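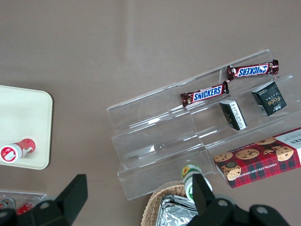

I had the Puvcombe cell apart again this month, so I'm writing down what I did while I still remember the order.

The arm itself is fine. What wears is everything past the wrist: the two fingers, the bracket, the cable, and the little camera that looks down between them. The cell restocks a shelf all day. It picks snacks and small boxes off a clear stepped stand and puts them back on it, and every so often it gets a wrapped candy bar that slides where it shouldn't.

The complaint in the log was "drops bars after lunch." I ran the grip routine with a Snickers from the top of the stand and it held. I ran it again after the arm had been working for two hours and it didn't. The left finger had crept on its bracket. The screw felt tight by hand, but I could turn it with the short hex key and hardly any effort. Whoever did it last (me, in September) forgot the threadlocker.

Order of work, for next time:

Park the arm in the service pose, not the home pose. In the home pose you can't get a key onto the inside screw. Cut power at the Vasto box and wait for the light to go out. Take the fingers off one at a time and mark them L and R on the inside face with a paint pen. They look the same. They aren't, after 200 hours or so of closing on things slightly off center.

Clean the mating faces with alcohol. Mine had a gray paste in the corners, mostly dust and old threadlocker. Put the fingers back with a fresh drop on each screw, snug them, close the gripper on the gauge block, then tighten. If you tighten with it open, the tips end up out of line and you get to do it twice.

After that I redid the camera. Pulling the fingers always bumps it a little. The calibration asks for 1000 samples by default and I let it have them, although I've never seen the numbers move much after the first few hundred. It took long enough for coffee and a phone call.

The clear stand is still the hardest thing on the table. The edges catch the light and the depth reading falls straight through the steps, so the software believes the table is where the shelf is. Imani Mbeki at Urnholm suggested entering the stand as a fixed shape and ignoring depth inside it. I had been putting that off, as it means measuring every step. I measured them with calipers and typed them in. The stand has to stay put now, so I put tape marks under the feet.

Foil packs are the other nuisance. They flash in the camera and the outline changes from one shot to the next. I turned the exposure down two notches and left it.

Then the test run: 368 picks before I stopped it for the night, with four drops. Three were foil. The fourth was a small box that had been leaning when the arm went for it, and it got pushed over the step. The run before the repair had managed 593 picks, but with drops all through the second half, so I'm happy with the trade.

Still to do: the cable sleeve is rubbing near the wrist and needs a longer clip. Pettigrew has them, but only in packs of ten. I also want to try softer pads on the fingertips before I touch the grip force again. The spare hex key is in the top drawer with the paint pen, and the threadlocker is next to it now.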